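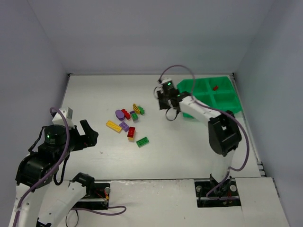

3.2 Play materials and waiting times

Parents at the Plemska clinic were asked about the waiting room after each appointment. Of the 323 who replied, 39 said their child had asked to stay longer, and most of these named the toy bricks (Figure 2). Books and puzzles were mentioned less often, and the drawing table hardly at all.

Figure 2. Toy building bricks in several colours.

Waiting times differed little between the morning and afternoon sessions. The median was 17 minutes in both, though Wednesday mornings ran later in December, when the second consulting room was closed for repairs. Replies from those mornings are kept in the totals.

Age mattered more than the length of the wait. Children under four tended to stay near a parent whatever was on offer - a pattern also noted by Pálfi and Sugden in their earlier survey at Skistville. Older children moved between activities, and their parents were more likely to describe the wait as short.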